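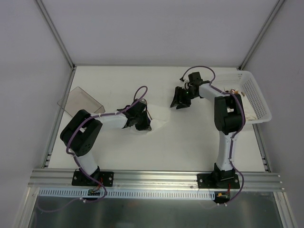
Cludness bench planner

README for the planning sheets we use when pricing two-arm bench cells. It covers purchase, spares and running costs for the Erkura site. It does not cover freight or insurance.

Files
budget.csv: one row per item, prices in Canadian dollars before tax
spares.csv: parts to keep on the shelf
schedule.csv: order dates and lead times

Notes on the numbers
Arms are priced in pairs, with grippers on their own line. Rail, mounting plates and cable duct are grouped under "frame". Trays, baskets and cloths go under "consumables", which is capped at $500 per cell per year.

Cemia quotes a lead time of up to 13 weeks for arms. Zou supplies cables and control boards. Order three spare cables per cell with the first purchase, as a second order has its own handling charge.

Known gaps
Labour for cable routing is a guess. Row 59 of budget.csv still uses last year's price for enclosure panels and will be updated in October.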